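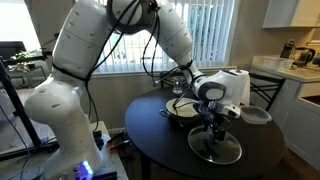

Comorance Kitchen Kit, release notes of 3/31/26. The kit is sold by Veltwood and contains 151 recorded tasks for one arm, together with the mounting guide. Each task uses ordinary household objects, such as the steel pot lid held near its centre handle by the black gripper, and no special coloured markers are needed.

Contents
tasks/ – recordings, sorted by object
mount/ – guide for clamping the base to a workbench
tools/ – playback program, version 2

Known limits
Playback needs nearly 5 minutes to load the first time. Glass objects have fewer recordings; we plan more for September.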